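Fórum Bancada Aberta › Aprendizado por demonstração › Coleta de dados

Tópico: Quantos episódios por tarefa antes de treinar? (pegar pãozinho e pôr no cesto)

platano_rui
Boa tarde. Estou montando um conjunto de demonstrações para uma tarefa de cozinha: pegar um pãozinho no vapor que está num prato e colocar dentro do cesto, e depois o caminho inverso. Teleoperação, uma câmera na cabeça e uma em cada punho. O projeto interno se chama Guda.
Tenho 40 episódios gravados e a política treinada com eles acerta a aproximação, mas fecha a garra cedo demais e empurra o pãozinho para a borda do prato. Minha dúvida é se continuo gravando do mesmo jeito ou se mudo alguma coisa antes de gastar mais tempo. A meta era chegar a 800.

inga_m
Mudaria antes. Com 40 dá para ver os erros grosseiros, e você já viu um. Como está o ponto de partida de cada episódio? Objetos sempre no mesmo lugar?

platano_rui
Quase sempre. Desloco o cesto alguns centímetros de vez em quando, sem regra. A bandeja fica onde está.

O começo de cada episódio é com o cesto aberto e vazio, forrado com a telinha branca, e o pãozinho no meio do prato escuro, em cima da bandeja. O braço fica recolhido até o operador dar o sinal.

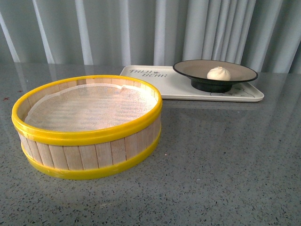
Eu gravo cerca de um segundo parado e só então começa o movimento. Esse trecho parado entra no treino, não cortei. O operador é sempre o mesmo, que sou eu, e o episódio termina quando a garra abre e o braço volta à posição de descanso.

tonho_garra
Corta o trecho parado. Já tive política que aprendeu a ficar parada no início porque todo episódio começava assim. Ficava lá olhando para a mesa e só saía quando alguém mexia em alguma coisa.

inga_m
Discordo em parte. Se cortar tudo, o primeiro quadro de cada episódio já vem com velocidade, e na execução o robô parte do zero. Eu deixo uns poucos quadros parados e descarto o resto.

tonho_garra
Poucos quadros, tudo bem. Um segundo é muito.

shenoy_j
Oi, aqui é a Jayanthi Shenoy. Trabalhei numa coleta parecida na Flondora, com massa cozida também. Duas observações sobre a foto.

A primeira é a bancada. É polida e o reflexo da luz do teto aparece bem no meio, na frente da bandeja. Se a luz for sempre essa, o modelo pode se apoiar na mancha clara como referência de posição. Nós gravávamos parte dos episódios com a luz do teto apagada e uma luminária do lado.

A segunda é a tela dentro do cesto. Ela não está bem assentada, levanta perto da borda do lado de lá. Você ajeita antes de cada episódio ou deixa como ficou?

platano_rui
Deixo como ficou. Achei que fosse variação boa.

shenoy_j
É variação boa se você quiser que a política lide com isso. Mas aí precisa haver episódios em que a dobra fica em outros lugares, e alguns em que a tela está lisa. Se ela levanta sempre do mesmo lado, vira um detalhe fixo do cenário. Eu anotaria o estado da tela numa coluna da planilha: lisa, dobrada no fundo, dobrada na frente.

tonho_garra
Acho exagero anotar tela. O problema dele é fechamento da garra, que não tem nada a ver com o forro. Eu olharia a câmera do punho primeiro. O pãozinho é branco e o prato é escuro, contraste não falta. Ou a exposição automática está estourando o branco de perto, ou tem atraso entre o comando da garra e a imagem.

platano_rui
Exposição está em automático nas três câmeras. Atraso eu nunca medi.

tonho_garra
Então mede. Abre e fecha a garra com a câmera do punho gravando e compara o instante do comando com o quadro em que o dedo se move. No meu caso eram 2 quadros de diferença, e o modelo fechava cedo do mesmo jeito que o seu.

inga_m
Concordo com o tonho nessa. Trava a exposição e mede o atraso antes de gravar qualquer coisa nova. E separa as duas tarefas: pôr no cesto e tirar do cesto são 2 conjuntos, com instrução de texto diferente. Está tudo misturado?

platano_rui
Está misturado, sim, com a mesma instrução. Vou separar.

shenoy_j
Mais uma coisa, sobre a meta. Eu não gravaria tudo de uma vez. Grava um lote pequeno, treina, testa com o prato em posições que não estão no lote e decide o seguinte com base no que falhou. E guarda os episódios em que o pãozinho escorregou e você recuperou. Os perdidos vão para uma pasta à parte, marcados como falha.

platano_rui
Medi hoje. A imagem do punho chega atrasada em relação ao comando, e o atraso é constante. Corrigi os carimbos de tempo dos episódios antigos e travei a exposição nas câmeras. Falta treinar de novo. Vou anotar o estado da tela, não custa muito.

tonho_garra
Continuo achando que a coluna da tela não vai servir para nada, mas posta o resultado. E diz se deixou ou cortou a parte parada.

platano_rui
Deixei cinco quadros. Posto quando terminar o treino.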